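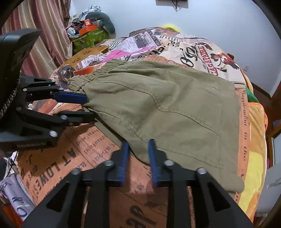
Skeptics wanted for a laundry-folding open day

Arkness is looking for people to spend a day watching, questioning and generally getting in the way of a household folding demonstration at our Brosau workshop on 2024-11-27. It is paid, it includes lunch, and you do not need to know anything about robots. If you have strong feelings about how clothes should be folded, so much the better.

Some background. I have been to a lot of demonstrations over the years, and I have organized a few I am not proud of. Usually there is one T-shirt, one table and one very nervous engineer, and the applause comes before anybody has asked how many tries it took. The visitors go home thinking their chores are over. Then the T-shirt gets swapped for a pair of shorts with an elastic waist and everything stops working.

We would like to run this one differently. Kuruc, the system being shown, learns from people doing the job by hand with a pair of grippers, in ordinary homes, on ordinary beds. The developers at Clovenel say it can now handle soft clothes on a patterned cover. I have read their report twice and I am still not sure what they mean by "handle." That is where you come in.

What you will do

You will bring up to nine pieces of your own clean clothing and hand them over without any coaching from us. You will watch each attempt from start to finish, including the ones that go badly, and fill in a short sheet. In the afternoon you will try the hand-held grippers yourself. Most people find out fairly fast that gathering up a waistband with two pairs of jaws is slower than using their hands, and we want that written down too.

There is a discussion at the end with Branislav Machala, who runs the folding work at Clovenel. He has agreed to take questions without slides. Please ask them.

Who we want

Adults who fold laundry regularly, at home or for pay. Hotel, care home and laundromat workers are especially welcome. You should be able to stand for an hour at a stretch, though there will be chairs. People employed by Arkness or Clovenel, or living with someone who is, cannot take part.

We are not looking for fans. If you have already decided that home robots are wonderful, come to the public viewing in the evening – it is free and there will be cake.

What you get

$585 for the full day, paid by bank transfer even if the demonstration falls apart before lunch. You keep your clothes, obviously. If one gets damaged we replace it. You may say whatever you like afterward, in public or in private, and nobody will ask you to sign anything that says otherwise.

How to apply

Write to Drahomíra Zeman at the Arkness front desk by the end of October. Tell us what you fold most, what you hate folding, and one thing a machine would have to do before you would let it near your closet. Half a page is enough. Please don't send a résumé.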